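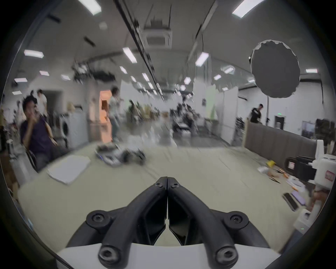

A pale beige tabletop and a sheet of white paper. April, in other words.

So we finally did the Tanis trip! I've been going on about it since last fall and half of you have emailed to ask if we ever booked, so: yes, two nights, at a little motel called the Nusen on the road that runs down to the lake. I picked it mostly on price and because the reviews kept mentioning the pie (more on the pie later).

It's a 14-room place, all on one floor, parking right outside your door, which I love because I pack like a maniac and never want to haul anything up a staircase. We had the second one from the end. The carpet has seen some life and the bathroom fan sounds like a small plane, but the bed was great. I mean really great. I slept until almost nine both mornings and I'm a person who wakes up when the neighbor's cat walks by.

Check-in is at three and they mean it. We got there at 1:30 and the desk was closed with a phone number taped to the glass. Fine, we went and got lunch in Tran, a tiny town you drive through on the way in. One diner, one gas station, one store that sells bait and also greeting cards. Get the grilled cheese with pickles in it. I know. Get it anyway.

Our room was $60 a night plus tax, and that was the spring rate. I asked what it goes up to in summer and the answer made me glad we went early. The trade-off is that some things aren't open yet. The boat rental was closed, the ice cream window was closed, and the mini golf had a tarp over it. We had the lake path almost to ourselves though, and I'd take that deal again.

Now the pie. Breakfast is included and it's mostly what you'd expect, cereal and toast and those little tubs of peanut butter, and then on the end of the counter there's pie. At breakfast! Cherry the first day and something with rhubarb the second. I had two slices of the rhubarb and I'm only telling you that because my husband will if I don't.

The one hike we did was up to Fidbridge, the old stone bridge above the lake. The sign says 800 feet of climbing and my knees would like to confirm it. It's a good trail, a bit muddy in the middle where it crosses a creek twice, and there's a bench at the top. We ate crackers and looked at the water and didn't talk much, it was lovely. Allow about 16 minutes more than you think for the drive to the trailhead, the last stretch is gravel and we crawled.

Things I'd bring next time: a real flashlight (the parking lot is DARK), slippers, and my own coffee. The coffee in the room is the kind in a flat packet that tastes like the packet. The stuff at breakfast is better but it doesn't come out until seven.

Would we go back? Yeah, I think so, maybe in the fall when the leaves turn. A couple of you asked about dogs, and they do take them, but only in the rooms at the far end and you have to call ahead. I forgot to ask what the fee is, sorry! If anyone finds out, leave it in the comments and I'll add it in.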